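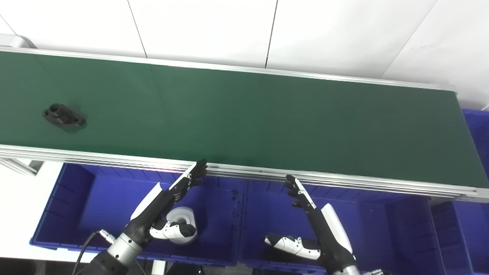 Two hands at the belt: where we are as of June 23, 2024

Projects > Fusgate > Hand comparison > Updates

Hi all, and thanks again to the Ogunleye fund for keeping us going through the spring. I promised you a plain-language update, so grab a coffee!

When I wrote in March we were still picking parts with the old two-jaw gripper. Since then we've moved over to the multi-fingered hands, one on each arm, working from just below the front rail of the green belt with the blue bins underneath. The black flange parts come down the belt one at a time, and the job is to pick each one and drop it in a bin. Sounds easy (I thought so too).

We ran 600 picks with the Brolon controller and the hands got 194 of them wrong on the first try. I know, I winced as well. But most of the misses happened when a part came down at a slant, with one of the ears leading. The fingers would close on the ear, the raised middle would roll, and off it went. The old gripper had trouble with those too, it just failed more quietly by stalling.

Tibor Kocsis spent a good chunk of the spring on the thumbs. He now has them opening wider before the reach, and the slanted parts are going a lot better — I don't want to give you a number until we've done a full run. We also tried the Fadport controller for 2 weeks. It's faster to set up and I liked the screens, but it lagged whenever both arms moved together, so for now we're staying with Brolon.

Money: we're on budget except for finger pads. We wore through 7 sets, more than I'd planned for, and I've moved a bit over from travel to cover it.

Next up is another 600 picks with the new thumb settings, same parts and same belt speed, so you can compare the two runs side by side. After that I'd love to try handing a part from the left hand to the right — Tibor thinks I'm getting ahead of myself and he may be right. If any of you want to come by and watch, just write to me and we'll set up a time.

Filed under: Funder updates, Grippers and hands

Contact us | © Fusgate project | Back to top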